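Storkdale Kitchen Word List

Last updated 26/09/2025
2 comments | 30 shares

README

This folder holds a word list of kitchen and table terms used in Storkdale and the farms out toward Nuttall. Each entry gives the word as people say it, a plain meaning, and the village where it was collected. Spellings follow the speaker where the speaker had a preference. Otherwise they follow the old Bevdale school list.

Files

words.csv has one row per term. The columns are term, meaning, village, speaker_age and note. speaker_age is left blank if the person did not want it recorded. sources.txt lists the printed cookbooks that were checked, by short title.

The speakers were between 60 and 74 years old. Most grew up in the valley. Two moved there from Ellano as children, and their entries have "E" in the note column. 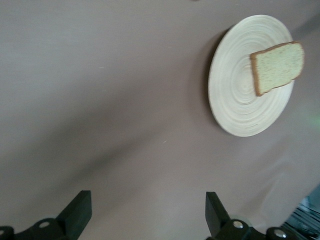

Round plate, cream, on a table. See "plate, table" in words.csv.

Known problems

Words for bread are well covered. Words for preserving and pickling are thin, and the Nuttall rows for soups still need a second check. A few terms appear twice with different spellings. Do not merge them, as the speakers heard them as separate words. The meaning column uses commas, so open the file with quotes turned on or the columns will shift.

Recordings are not included. They may be added in December if the remaining speakers agree.

Use

Free to copy and reuse with credit. Send corrections to Fedir Zhuravel and give the term and the village.

This site uses cookies to remember your settings. Accept | Manage

Related items
Nuttall field names
Bevdale school list, scanned pages
Weather words of the upper valley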